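Wheel spacer

By Ifigeneia Athanasiadis
Updated in May

A wheel spacer is a flat metal ring or plate that fits between a car's hub and the back of the wheel. It pushes the wheel outward, away from the suspension. Used to clear big brakes, to stop a wide tire from rubbing on the inside, or just for looks (the "flush" stance). Most are aluminum, some steel. Sold in pairs nearly always, one axle at a time.

Types

Slip-on. Thin plate, holes for the studs, no hardware of its own. Slides over the studs and gets clamped when the wheel goes on. Takes away thread length, so longer studs or bolts are often needed.

Bolt-on. Thicker. Bolts to the hub with its own nuts and has a second set of studs pressed into it for the wheel. Called an adapter when the two bolt patterns differ, though sellers mix the terms up constantly.

Hub-centric vs. lug-centric. A hub-centric spacer has a bore cut to match the hub and a raised lip to match the wheel. A lug-centric one relies on the nuts for centering. Bad fit here is a common source of vibration at highway speed.

Effect on the car

Moving the wheel out lowers the effective offset by the thickness of the spacer. A 6 mm spacer on a +40 wheel gives +34. Track width grows by double that, one spacer each side. Scrub radius changes too, so the steering may feel heavier or tug on rough roads. Wheel bearings see more leverage. How much that shortens there life is argued over, and depends on tire size, load and driving.

Fender clearance has to be checked with the suspension compressed and the wheels turned. Looks fine parked, rubs over the first speed bump. Mud flaps and liner clips are the usual victims.
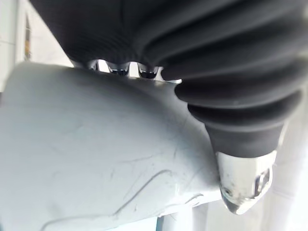 Fitting

Hub face must be clean. Rust scale under a spacer holds it off the hub and the clamp load drops as it crushes. Wire brush, wipe, then a dry test fit. The spacer should sit flat by hand with no rocking. Brake rotor screws that stick up need to be flush or the spacer needs pockets for them.

Nuts go on in a star pattern, to the torque given for the car or the spacer maker's figure for its own nuts. Bolt-on types get torqued twice, once for the spacer and once for the wheel. On thick stock studs there may be a need for pockets in the back of the wheel, otherwise the stud ends stick out and the wheel never seats. Recheck after 200 miles.

Thread engagement is the thing that gets missed. Turns of the nut are counted before it bottoms, and the count is compared with the nut maker's minimum.

Makers and naming

Lunex sells slip-on plates and thin bolt-on rings, listed by thickness first and bolt pattern second. Zavton does the reverse, and its older catalog gives thickness per pair, which has led to a lot of wrong orders. Stefanou makes adapters only, mostly for trucks. The Sillby kit comes with 2 spacers and a set of longer bolts, the bolts being sold seperately for some cars.

Legal status

Varies a lot. Some places ban spacers on road cars, some want an inspection, others limit only how far the tire may stick out past the fender. Racing classes set their own rules, usually a cap on track width.

See also: Wheel offset; Bolt pattern; Scrub radius; Hub-centric ring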